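Home Opinion Culture Money Letters Archive Subscribe

Filed under: Opinion / House & Home

The showroom will see you now

By Berhanu Ambaye
July 2024
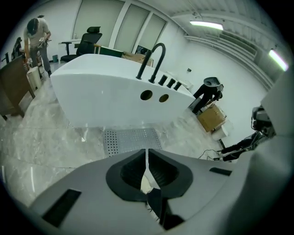 Photo: Berhanu Ambaye

A tall black gooseneck faucet is a handsome thing, and I have nothing against it. My quarrel is with the word that tends to get hung on fittings of this sort, which is "investment." I have now heard it from a salesman, a magazine, my brother-in-law and a man fixing my gutter, all in the space of one summer, and I would like somebody to show me the math.

We are thinking about redoing our bathroom. I say thinking because I have been against it from the start, and my wife, who is for it, has the patience of a person who knows how these things end. The room we have works. The tub drains, the sink drains a little slower, and the tile is a green that was popular when the house was built and has not been popular since. In June we went to look at what we might have instead.

I took a notebook. The first showroom was called Preminer, and it offered me sparkling water before I had looked at anything. I distrust a store that gives you a drink. The hardware store has never given me a drink, and the hardware store has never tried to sell me a faucet that costs more than my first car.

The young woman who walked us through was polite and well informed, and I don't blame her for any of what follows. She told us that buyers "expect" a certain level of finish now. I asked which buyers. She said buyers in general. I asked whether we were selling our house. She looked at my wife, who said we were not. That would seem to settle it, but we were then shown a tub on the strength of what these buyers would think of it.

I keep running into these people, the buyers. They are the reason my neighbor painted his front door gray. They are the reason a friend of mine took out a pantry she used every day and put in a wine fridge she doesn't. They have no names and they never show up, and yet a large part of the country seems to be decorating for them, living for years in rooms set up for strangers who might walk through some afternoon and approve.

Suppose they do walk through. The claim is that a new bathroom pays for itself. I have seen this printed as a percentage, always without any sign of where it came from, and usually on a page paid for by somebody who sells bathrooms. Ask how much of the money comes back and you get a story about a cousin. The cousin put in a rain shower and sold above asking. But the cousin also sold in a year when people were bidding on garages. I would like to hear about the cousin who put in the same shower and sold for what the house next door sold for. I assume he exists and is keeping quiet.

There is a simpler test. If I buy something for 200 dollars and it is worth less the minute the plumber hooks it up, I have spent money. I might be glad I spent it. A good dinner is money spent, and I have no regrets about most of my dinners. But I don't come home from a restaurant and tell my wife that we have added value.

The second place we visited was Lota, which doesn't sell bathrooms, according to a sign by the door. It sells "bathing." The distinction was lost on me, though it may explain the prices. One vanity was listed at $3,076, and I wrote that down because of the six. Somebody had sat in an office and decided that 3,075 was too little. The faucet was extra. The drain was extra too, and when I asked what a person would do with a sink that had no drain, I was told that most customers like to choose their own.

I don't think this is fraud. It's just a way of talking, and the way of talking does the work. Call a thing a purchase and people will ask what it costs and whether they need it. Call it an investment and both questions begin to sound small-minded. You would be a fool not to invest. You can even borrow to do it, and there was a rack of leaflets by the register at Lota explaining how, with ten years to pay and the interest in type I had to hold at arm's length.

Ten years is worth stopping on. My green tile has been out of fashion for most of its life and has cost me nothing during that time. What we were being shown is in fashion now, which means it has a date on it. I remember when brass was over. Then brass came back, and the people who had torn theirs out in shame were told to buy it again, in a softer finish, under a new name. I fully expect to read one day that black fittings make a home look tired. The same magazine will say so, and it will say it with a straight face.

The usual answer to all this is that I am a crank, and that people are allowed to want nice things. Of course they are. I want them too. I would respect the whole business a great deal more if it said so. "You will enjoy this every morning, it costs a lot, and you will never see the money again." I could make a decision based on that. My wife, to her credit, has put it in very nearly those words. She is tired of the green. She would like a sink she can wash her hair in. She hasn't mentioned resale once, and hers is the only case for the new bathroom that has made any dent in me.

Compare the man at Lota, who told me I would be "protecting the asset." The asset is a house with two people in it and a bad gutter. If I wanted to protect it I would fix the gutter, which I am doing, and which no one has ever offered me sparkling water over. Nobody publishes a glossy page about gutters. A roof that keeps the rain out, a furnace that starts, wiring that won't burn the place down – these are what I would look at if I were one of the buyers, and I would look at them before I had an opinion about the faucet.

I put this to my brother-in-law, who redid both of his bathrooms and has the leaflets to prove it. He said that was logical but buyers aren't logical, they buy on feeling. Maybe so. But then he can't also tell me that the return is something you can count on. Either we are dealing with sober people and dependable numbers, or we are dealing with strangers in the grip of a feeling, and I wouldn't put three months of pay on the mood of a stranger.

We haven't decided. There is a quote on the refrigerator from a contractor, and it has a line in it for "contingency" that nobody has been able to explain to me, except to say that it always gets used. My wife has picked out a sink. I have asked that the word "investment" not be spoken in the house until the work is finished and paid for, and she has agreed, on the condition that I stop bringing up the six dollars.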